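The Workham Reader for Survey Courses, third edition
Reviewed for the teaching resources section

The Workham Reader is a boxed set of primary sources for the first college course in American history, covering the years from the early republic to the end of Reconstruction. The set holds 81 documents in 15 units, with a slim instructor's guide. It was tested in two sections of a survey course at Lallham College, beginning in March.

The selection is sound. Letters, sermons, and county court records are given at useful length, and the headnotes are brief enough that students read them. The unit on wartime hospitals prompted the best written work of the term.
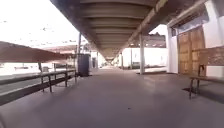

Reading time: 3 minutes

The instructor's guide is weaker. Its discussion prompts too often ask students how a passage makes them feel before asking who wrote it and for whom. Instructors who wish to teach the weighing of evidence will need to prepare their own questions, particularly for Unit 8, where two conflicting accounts of a land sale are printed with no comment on their dates.

Transcriptions are reliable, although spelling has been modernized without notice in several letters. The index lists persons but omits places. The cards are sturdy and survived repeated handling.

Recommended for departments with an established discussion format. A revised guide should be requested from the publisher before adoption.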